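Mit dem Älterwerden wieder spielen – wer noch?

Forum Lornholm > Plauderecke > Leben ab 50

Seilchen67
Ich muss das loswerden: Ich habe mit 58 wieder angefangen, Seil zu springen! Am ersten Abend waren es 8 Sprünge, dann brauchte ich das Treppengeländer. Gestern 519 am Stück, und ich habe gejubelt wie früher auf dem Schulhof. Meine Knie knacken zwar beim Aufstehen (der Hund guckt jedes Mal hoch), aber die Laune ist großartig. Was habt ihr euch aus der Kindheit zurückgeholt?

brosano_fan
Rollschuhe! Im September in Bravside gekauft, die guten alten mit vier Rollen. Mein Enkel fand es peinlich, jetzt will er auch welche.

Kaltstart
Ich gönne es euch ja, aber Seilspringen mit 58? Mein Orthopäde hat mir das glatt verboten. Spazierengehen reicht doch völlig. Man muss sich nicht beweisen, dass man noch zwölf ist.

Seilchen67
@Kaltstart: Wenn der Arzt nein sagt, dann nein, klar. Ich will auch nichts beweisen, es macht mir einfach einen Riesenspaß – und ich schlafe seitdem durch!

MoosUndMehr
Bei mir ist es der Kaufladen. Angeblich für die Enkelin aufgebaut, aber wenn sie um acht im Bett liegt, räume ich noch eine halbe Stunde weiter um. Künstliches Gemüse einsortieren ist herrlich! Lauch oder Frühlingszwiebeln gehören für mich nach oben, der Chinakohl darunter, da lasse ich nicht mit mir reden.

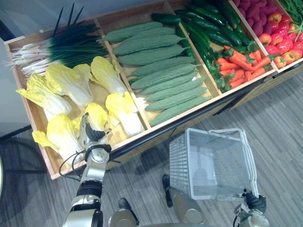
Re: Mit dem Älterwerden wieder spielen – wer noch? (Seite 2)

Kaltstart
Kaufladen geht immer, da bin ich dabei. Aber Kohl kommt nach oben, der ist die Hauptsache.

brosano_fan
Niemals, Moos hat recht :)
Nebenbei gefragt: Kennt jemand ein Puzzle mit 1.000 Teilen, das man ohne Lupe schafft? Ich habe eins von Bouzid hier liegen, fast nur Himmel, und sehe ab sieben Uhr abends keine Kante mehr.

Seilchen67
Stirnlampe! Sieht albern aus, ist aber die beste Anschaffung seit Jahren. Und erst den Rand, dann den Himmel nach Form sortieren.

Kaltstart
Stirnlampe beim Puzzeln, so weit ist es gekommen. Welche hast du denn?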